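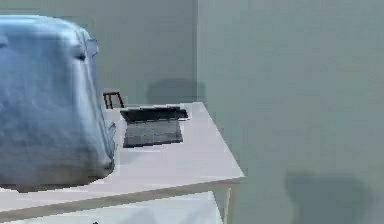
布や袋物がきちんとつぶれないシミュレーターでは把持の検証に使えない、という書き込みが試用版の掲示板に載ったのは昨年7月である。箱と円柱だけなら既存の物理エンジンで足りる、有償にするなら柔らかい物体と影の再現を先に直してほしい、という趣旨だった。開発元のIshamは2018年2月15日、この要望への対応を含むロボット作業用シミュレーションキット「Skaltex」の正式版を発売した。

Skaltexは、室内で動くアームや移動台車の制御ソフトウェアを実機なしで試験するためのパッケージである。シーン編集ツール、物理演算エンジン、カメラ画像の生成機能、外部プログラムとの接続用ライブラリで構成する。正式版に付属する室内シーンは50種類。机、椅子、ノートPCなどを置いた部屋が基本で、壁の色、光源の位置、机の高さはパラメーターとして変更できる。

変形物体の扱いは試用版から大きく変わった。試用版では、表面にしわのある袋状の物体も内部では剛体として計算しており、見た目だけが柔らかい状態だった。正式版では表面を格子に分割し、接触点ごとに沈み込み量と復元力を求める。内容物の硬さ、表皮の伸び、摩擦係数は物体ごとに設定する。ただし、表皮が破れる挙動や、袋の口から中身がこぼれる挙動には対応していない。

カメラ画像の生成では、壁面に落ちる影の輪郭をぼかす処理が標準で有効になった。淡い色の壁に輪郭の甘い影が重なる条件は、物体の境界を検出するプログラムが誤りやすい。編集ツールでは影の濃さとぼけ幅を別々に指定でき、同じ配置のまま条件だけを変えた画像を連続して書き出せる。出力はカラー画像、距離画像、物体ごとの領域を塗り分けた画像の各形式に対応する。領域画像では、画角の端で一部しか写らない物体や、家具の陰に大半が隠れた物体にも固有の番号が付く。隠れている割合を別ファイルに記録する設定も加わった。

ハンド側のモデルは、平行開閉式と吸着式の2種類を収録する。指の本数が多いハンドは利用者が形状データを読み込んで定義する必要があり、関節の摩擦や遅れの値も自分で測って入力することになる。吸着式については、しわの寄った面での吸着漏れを近似計算するが、説明書には「平滑な面以外では実機での確認を要する」との注記がある。

販売形態は年間ライセンスのみで、買い切り版の設定はない。研究室向けの区分では、ひとつの契約で同時に50台の計算機まで実行できる。企業向けは台数に応じた個別見積もりとなる。試用版の利用者は設定ファイルをそのまま引き継げるが、変形物体を含むシーンは変換ツールを通す必要がある。変換後は物体の静止位置がわずかにずれる場合があり、Ishamは初回の実行前に沈み込みが収まるまで空回しすることを勧めている。

先行導入した試験施設Brostportは、机上の物品を片付ける作業の評価にSkaltexを使っている。同施設がまとめた報告によると、剛体のみのシーンでは結果の再現性に問題はなかった。一方、柔らかい物体が別の物に接する寸前まで近づいた配置では、計算の刻み幅を粗くすると接触判定が安定せず、物体が机の上で細かく振動する現象が22件記録された。刻み幅を標準値に戻すと振動は消えるが、計算時間は延びる。報告は、実時間での動作を前提とする試験には高速設定を使わないよう求めている。

編集ツールの操作性については、評価が分かれる。物体の配置は数値入力とドラッグの両方でできるものの、複数の物体をまとめて回転させる機能がなく、部屋の隅に寄せた家具を向きごと直すには個別の操作が要る。取り消し操作の履歴はシーンを保存した時点で消える。日本語の説明書は導入手順と編集ツールの章までで、接続用ライブラリの章は英語版を参照する。

接続用ライブラリはPythonとC++に対応する。関数名は試用版から一部変更されており、旧名称で呼び出すと警告を出したうえで動作する。旧名称の扱いは次の更新で廃止する予定という。画像の書き出しと制御信号の送受信は別の処理として動くため、両者の時刻を合わせるには起動時に同期の指定を付ける。指定を省くと、画像のほうが遅れて届くことがある。

周辺ソフトウェアでは、Nwosuが自社の動作計画ツールをSkaltexに接続するためのプラグインを同日公開した。動作計画ツールの現行版を契約していれば追加費用はかからない。プラグイン経由では変形物体を外形だけの障害物として扱い、押しつぶしながら脇を通るような経路は生成しない。

Ishamは次の更新で、布の折り畳みと、机の縁から垂れ下がる物体の計算を改良するとしている。提供時期は公表していない。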